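Sorting Out the Snack Table: My Term Project at Treltinach Hall

I picked the snack table because it drives me up the wall. Every study group at Treltinach uses it, everyone leaves something behind, and by the end of the night you can't tell the food from the cleaning stuff. My question was pretty simple: would people tidy up more if the table had set zones?

I ran it over 2 weeks in April. Week one I left everything alone and just wrote down what was sitting there at 8 pm (my notes are a mess, sorry to my marker). Week two I put the snacks along the back and the cleaning items at one end, with the containers grouped together. I borrowed the zone idea from the Fidham kitchen guide we read in first term, though theirs is meant for a proper pantry and ours is one table in front of a curtain.

The colour of the packaging mattered way more than I expected! Bright bags got put back in the right spot nearly every time. Little things like lids were hopeless - they wandered all over and ended up beside whatever people had been eating. I logged 19 stray items in week one, and lids were the worst of them.

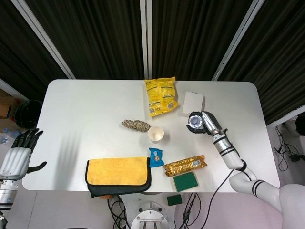 Fig. 1. The snack table, with the yellow bag near the back edge.

If I did it again I'd add a small dish just for lids, and I'd get the Josten Room group to try the same layout on their table.

Contact: Postma Student Projects Office | Back to top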